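Wir suchen Verstärkung für unsere Knopf- und Perlenwerkstatt Plundus

Wer schon einmal an einem Montagabend bei uns hereingeschaut hat, weiß, dass es im Plundus selten leise zugeht. Da klappert es in den Schubladen, jemand sucht seit einer Viertelstunde den vierten Hornknopf zur Strickjacke der Großmutter, und auf der Fensterbank wird der Tee kalt, weil alle viel zu sehr ins Fädeln vertieft sind. Genau so mögen wir es! Und weil inzwischen so viele Menschen mit ihren Ketten, Blusen und halb fertigen Armbändern zu uns finden, wünschen wir uns ab Dezember eine weitere helfende Person im Team, in Teilzeit mit 15 Stunden pro Woche.

Was Sie bei uns erwartet, ist eine bunte Mischung. Sie beraten unsere Kundschaft im Laden, nehmen Reparaturen an (gerissene Ketten, lose Verschlüsse, Knöpfe aller Art) und betreuen gemeinsam mit Kwadwo Addo die zwei offenen Abende in der Woche. Dazu kommt die Sortierarbeit, die viele unterschätzen und die manche von uns inzwischen am liebsten haben. Unser Bestand ist im letzten Jahr auf 1.305 verschiedene Sorten gewachsen, vom winzigen Glasstift bis zum Mantelknopf aus den Siebzigern, und jede davon möchte wiedergefunden werden.

Eine Ausbildung im Handwerk ist schön, aber keine Bedingung. Viel wichtiger ist uns, dass Sie gern mit Menschen sprechen, auch wenn die Geschichte zum Knopf einmal länger dauert als das Annähen. Sie sollten ruhige Hände haben, gutes Licht zu schätzen wissen und sich an der Kasse nicht fürchten. Deutsch brauchen Sie im Alltag, über weitere Sprachen freuen wir uns sehr – an den offenen Abenden sitzen oft Leute aus der ganzen Nachbarschaft am Tisch.

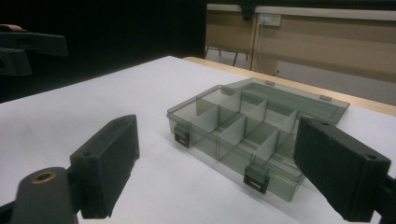

Damit Sie uns und wir Sie kennenlernen, laden wir zu einem Probenachmittag ein, selbstverständlich bezahlt. Sie schauen sich alles in Ruhe an, reparieren vielleicht schon eine Kleinigkeit und trinken mit uns Kaffee. Danach überlegen beide Seiten ohne Eile, ob es passt. Der Vertrag läuft zunächst zwei Jahre, eine Verlängerung ist ausdrücklich gewünscht. Einkäufe im Laden bekommen Sie zum Einkaufspreis (Vorsicht, das summiert sich, wir sprechen aus Erfahrung).

Für die Bewerbung genügen uns ein paar Zeilen zu Ihrer Person und ein kurzer Lebenslauf. Ein Foto brauchen Sie nicht beizulegen, gern aber ein Bild von etwas, das Sie selbst gemacht oder gerettet haben – und wenn es der Teddy Ihrer Tochter mit zwei verschiedenen Augen ist. Geben Sie alles im Laden ab oder werfen Sie es in unseren Briefkasten, Stichwort »Werkstatt«. Fragen beantwortet Kwadwo Addo gern persönlich, am besten vormittags, bevor der Laden voll wird.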